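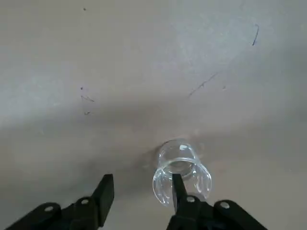 Vanderleia Tavares wrote in to say the spec sheet is the part she always leaves too late, and could we please do the boring version first. Her words, more or less: the buyer asked for case dimensions and shelf life on the call and she was reading them off a sticky note. OK. Boring version first.

This page is how to pitch a plant-based product to a meal kit company. Small brands, first or second pitch. Not retail, not restaurants – those have their own pages. Written fast between two production days so forgive the typos.

Before you email anyone

Get these in one folder. Not on your phone, not in four email threads.

Spec sheet, one page per product
Ingredient list exactly as on pack
Allergen statement, including what else runs on the same line
Nutrition panel
Shelf life from production AND minimum life on delivery
Storage temperature, frozen or chilled
Unit weight, case count, case dimensions, pallet count
Most recent third-party audit, or the date it's booked
Certificate of insurance
Cooking instructions that somebody outside your company has followed

Meal kit buyers will ask for most of it in the second email. If you send it the same afternoon you look like a company. If it takes you two weeks they've moved on to the next tofu guy.

Pack size is the whole conversation

Retail pack and kit pack are different animals. A kit is usually built for 2 people or four people, and the box holds exactly what the recipe uses. If your retail pack is three burgers, you have a problem. Nobody wants a third burger floating around in a box for two.

So before the pitch, work out:

What does one portion of your product weigh, cooked and raw
Can your packing line run a two-portion pack without a changeover that eats the morning
What does the smaller pack do to your film cost
Does the pack lie flat

Last one matters more than you'd think. Kit boxes are packed by hand or half by hand, with ice packs, and a domed tray wastes space. We took a domed tray to the first meeting with Pelar and the packing manager picked it up, put it down, and asked if it came in anything else. It did not. Five months to get a flat pouch approved.

Plain packs are fine, by the way. Many kit companies prefer a plain label or their own. You still need every legally required thing on it. Ask early whose name goes on the front because it changes who is responsible for the label copy, and that's a contract matter, get it written down.

Shelf life math

Do it backwards from the customer's fridge.

Start with the day the customer should be able to cook the meal. Most kits promise several days after delivery. Add the delivery day itself. Add time in the kit company's warehouse. Add your own transit. What's left is how long you can hold stock before you ship it. For chilled products that number can be horrible.

Ours, chilled crumble: 52 days total life from production. Sounds like loads. The buyer at Brorkov wanted two thirds of that remaining on arrival, which left us 17 days to get through micro results, pack, book a truck and get it there. Doable, but not with our old habit of making one big batch a month.

If the math doesn't work chilled, look at frozen-then-thawed. Supplier ships frozen, the kit company thaws it in a controlled way and puts a new use-by date on. You need validation for this. Lab data, not "we've always done it at home and it's fine". Ask your lab for a thaw study and expect to wait for the full run of the shelf life, obviously, no way to speed that up.

Samples

Send enough. Test kitchens cook the recipe several times, then somebody's boss wants to try it, then the photographer. We send 12 packs per product now. First time we sent three and got a very polite email.

How to send:

Insulated box, more coolant than you think
Ship early in the week so it's not sitting in a depot over the weekend
Temperature logger if you have one
Printed spec sheet inside, in a plastic sleeve, coolant sweats
Cooking instructions on a separate card
Your cell number on the card

Then tell them it's coming. Tracking number, name of the person it's addressed to. Samples addressed to "Procurement" end up in a walk-in somewhere with no name on them.

Do not send the good batch. I mean – don't send a special hand-picked batch. Send normal production. If they list you on the strength of the special stuff you'll be hearing about it in week three.

Write recipes, but short ones

Kit companies have their own chefs and the chefs do not want your recipe. They do want proof that the product works in one. Three ideas, one paragraph each. Keep to these limits:

Under 30 minutes
One pan and one pot at most
No more than one ingredient that needs its own special sourcing
Nothing that assumes a blender

Say what the product does badly too. Our crumble goes to mush if you put it in the sauce early. We say so: brown it first, take it out, put it back at the end. Heloísa Queiroz, who cooked through all our recipe cards before they went out, marked up the crumble one with "medium heat means nothing to me, tell me what it looks like". So now the card says brown at the edges, and the complaints about that dropped off.

Test on a bad pan. Thin, scratched, slightly warped. That's what customers have got.

Pricing

They'll think per portion. You think per case. Translate before the call.

Work out your delivered cost per portion including:

Product
Pack
Case and pallet
Freight to their site, not ex-works
Testing and positive release, spread over the batch
A bit for credits, because there will be credits

Then your margin. Then decide the lowest number you can live with and write it somewhere you can see it during the call. I have agreed to a price on a call that I was sorry about for a year.

Watch for promo asks. Some companies want a contribution to the menu feature or the photography. It's normal. Ask for it as a separate line so it isn't quietly baked into the unit price and still there after the promo is over.

Volumes and forecasts

This is where small brands get hurt. Meal kit demand is lumpy. A recipe runs one week, maybe comes back in six. You might get an order for 200 cases, then nothing, then a call asking for double in nine days.

Ask these:

How far ahead is the menu locked
When do you send the first forecast and how much does it usually move
When does a forecast become a firm order
What happens to stock made against a forecast that drops

Our first forecast from Brorkov moved by about 60 percent between the first version and the firm order. Downward. We had already bought the film. Now we buy printed film only on firm orders and keep plain film for everything else, with a stuck-on label. Ugly but it works and you can use it for anyone.

Get a minimum order quantity into the agreement. Even a small one. Even if they push back, the discussion tells you what they really expect to order.

The call itself

Half an hour, usually. Buyer, someone from culinary, sometimes someone from food safety who doesn't talk until the end and then asks the hardest question.

Rough running order that has worked for us:

One minute on who you are. One. The founder story can wait
What the product is and what it replaces in a recipe
Pack and portion
Shelf life
Price per portion delivered
What you can make per week today, not what you could make with a new line
Questions

Don't talk down the meat version. Many of their customers switch between the two from week to week, and the buyer may well also buy the chicken. Talk about taste, protein per portion, how it cooks. Guerra, the co-packer we use for pouches, sat in on one of ours and answered the line speed questions directly, which saved us three follow-up emails. If you co-pack, ask yours to join.

After the call

Same day: thank you email, the documents, a list of what you said you'd send and when.
A week later: one line to check samples arrived and at what temperature.
Two weeks after that: ask when the next menu planning round is.

Then leave them alone a while. A no in May can be a yes in the fall when the menus go heavier. Ours at Rustadden was a no, then silence, then a listing, with nothing changed on our end except the pouch size.

Common mistakes, quick list

Allergen sheet doesn't match the pack. Check it character by character
Claiming "high protein" without checking you meet the rule where it's sold
Quoting retail shelf life for a kit pack that hasn't been tested
One contact at the kit company, and that person leaves
Saying yes to a delivery window your haulier can't hit
Forgeting to ask about pallet type

Questions that came in

Do I need a broker? Not for this. Kit companies are a short list and their buyers do read email. A broker helps more in grocery.

Can I pitch a product that isn't in production yet? You can, with bench samples, but say so in the first line. Some like being in early. Others won't talk until there's an audit.

Exclusivity? They may ask. Give it on a flavor or a pack format, for a fixed term, never on the whole product.

Spec sheet template is the next page to go up. Updated 21 Oct 2023 – added the thaw study bit and fixed the case count note.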